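Food & Table > Features > At the Work Table

The small table where the dough is made

In my first flat in Estimbridge the kitchen had one table, and it was so narrow that a baking sheet would hang over both sides. I learned to make flatbread on it. Later I moved to Durnbridge and got a long counter, 200 centimetres of it, and my bread became worse. I spread things everywhere, I walked for the flour, I forgot the dough under a cloth until it had a skin.

So I went back to the small table, and this feature is mostly about what I allow on it.

First comes a tray. I prefer a round one with a low rim, because loose flour stays inside and the hand can still come in flat from the side. A dark colour is useful too. On a white surface I cannot see where the flour is thin, but on dark red I see it at once. My own tray is from the Messina, a kitchen shop in Trulau which sells also second-hand things, and it has a scratch from the day I cut dough on it. Please don't cut on a lacquered tray.

Then a second, smaller tray for what is finished. For many months I used a plate, but a plate slides.

The spatula should have a wide blade and a wooden handle. With it I lift the disc, turn it, and scrape the tray afterwards. I keep it on the right with the blade towards me, and my mother-in-law keeps it on the left, and we have stopped to discuss this.

A short glass is enough for the water. I fill it only when the flour is already measured, and I add the water in 2 parts. The dough rests for 11 minutes while I wash my hands and heat the pan.

The disc does not need to be a perfect circle. Mine come out oval nearly every time, more so in February when the kitchen is cold and the dough pulls back. They taste the same, and they fold better around cheese.
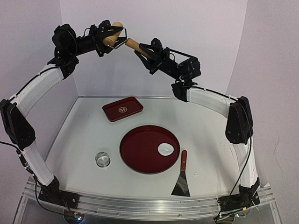
Round tray, small tray, glass and spatula, with a pale oval on the larger tray.

Contact the magazine | Copyright Food & Table | Back to top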